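How to Make Toast That Stays Crisp Under a Topping

Most soggy toast comes from bread that is too fresh or topped too soon. You can fix both without buying anything.

Start with day-old bread. A sandwich loaf sliced yesterday has lost some moisture and browns more evenly. If all you have is a fresh loaf, cut it and leave the slices out for 20 minutes.

Heat the oven to 400 degrees with the rack in the middle. Lay the slices straight on the rack, no pan. Give them 4 minutes, turn them, and give them another 3. Pull them when the crust is golden and the middle has started to color. 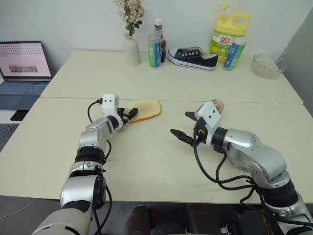

Let the toast cool for a minute before you spread anything on it. Stand two slices against each other like a tent if you don't have a toast rack. Steam gets trapped under a slice that lies flat, and the bottom goes soft first.

Butter goes on next, thin and all the way to the crust. It slows down wet toppings such as tomato or egg. Drain tomatoes on a paper towel and salt them at the last second.

For a crowd, toast everything ahead and warm it for two minutes at the same heat. Roy Tindall wrote in to say he rubs his with a cut garlic clove at this stage, before the butter. Use a light hand if you try it.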